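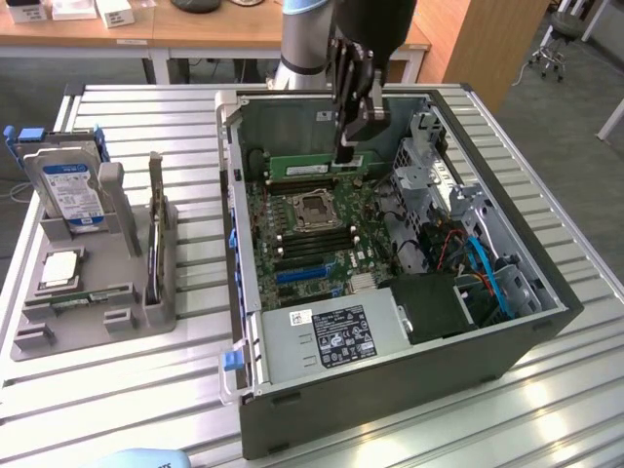 Will there still be a bench for me in June? One of the people on the teardown line wrote that on the feedback sheet when we first put up the plan for the Multberg cell, and it has stayed at the top of our notes ever since. The answer was yes, and a good part of this README is about what that bench looks like now.

Multberg Desktop Teardown Set
Last updated April 25, 2022

What this is
A set of 2,000 recorded attempts at handling parts in used desktop computers, made at the Stadon refurbishing shop with a single arm and a two-finger gripper. Memory modules get most of the attention (they are small, there are a lot of them, and they are what our people's thumbs complained about most!), with processors and hard drives making up the rest.

How the work changed
Before the cell, everyone at Stadon did a whole computer from start to finish. Now people open the case, look it over, decide what is worth keeping and clear any cables in the way, and the arm takes its turn after that. Some of us like the change very much and some miss having a machine to themselves all morning, and we'd like both opinions to travel with the data. Sorting and testing stayed with people, and so did every decision to scrap a part.

What's in the folders
anen/ holds the recordings, one folder per attempt
paiva/ holds the operator notes, typed up from paper with the spelling left alone
Each attempt is marked done, stopped or handed over. Handed over means a person stepped in and finished the job by hand.

Known gaps
The operator notes are missing for 43 attempts. 2 case models make up most of the set, so please don't expect it to carry over to slim or all-in-one machines.

Using it
Free for research and teaching. If you publish something, send the shop a copy, and we'll pin it up by the coffee machine where the line can read it.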